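Home | Talks | Resources | Contact

Teaching by Hand, Teaching at a Distance
Speaker notes, Rendley session, Sep 4, 2024
Speaker: Eftychia Sotiropoulos, Hillow
5 min read | 62 shares

Opening

Thank the hosts at Rendley. Acknowledge Inmaculada Echevarría, who led the remote control sessions and will join for questions at the end.

State the subject plainly: two ways of showing a robot a task, and what each asks of the person doing the showing. In the first, the operator takes hold of the arm and moves it through the motion. In the second, the operator works a controller from a separate desk and the arm follows. Both methods produce a record of movement, called a demonstration. The audience has seen the project summary, so do not repeat the history of the programme.

The task

Introduce the tabletop exercise. A dish is picked up from one panel of a marked surface and set down in another. The operator is told the starting panel and the finishing panel, and nothing more. Explain that the collection closed in July with 427 accepted demonstrations, and that 47 were set aside after review. Pause here. Someone usually asks whether the rejected ones were failures. Most were complete, but the operator had stopped midway to reconsider, and the long pause would have been learned along with the movement.

Move to the slide.
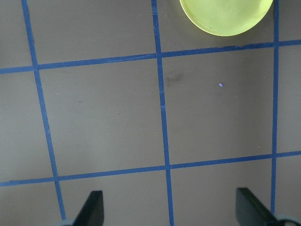
Wrist view of the taped work surface, with the dish at the top and the two gripper fingers below.

Allow the audience a moment before speaking. Draw attention to the blue tape and the way it divides the surface into panels. The tape gives the operator and the reviewer a shared vocabulary: a panel can be named in an instruction and checked afterwards. Note also that only the lower part of the dish can be seen from the wrist. An operator at the remote desk who relies on this view alone must judge the far rim without seeing it. Our guidance is to consult the overhead view before committing to an approach.

Guiding by hand

New operators were comfortable within their first session. The weight of the arm is felt directly and corrections are made without thought. The difficulty is that the operator's own hands and sleeves enter the overhead view. Stergiou, our partner for the review stage, asked that operators stand to the side and hold the arm above the wrist. Mention that shorter colleagues found this tiring and that a step was provided.

Guiding by remote control

Training takes longer. Operators tend to close the gripper too early and to travel in straight segments, stopping at each turn. Inmaculada's advice was to practise the whole motion slowly with the gripper open before attempting a grasp. Quote her wording if time permits: "Finish the path first, then worry about the fingers."

Comparison

Do not present either method as the winner. The Drundach workshop will continue with remote control, as its arms are behind guarding. Hillow will keep both. Refer questions on cost to the written report.

If asked about the condition of the tape: strips are replaced when a panel boundary can no longer be read with confidence. Small wrinkles and overlaps at the crossings are accepted.

Close

Invite Inmaculada to the front. Take questions on the review procedure first. The printed guidance for operators is on the side table, and the sign-up sheet for the practical session should be handed round before the break.

Back to talks | Next: Reviewing a Demonstration
3123 views | 8 comments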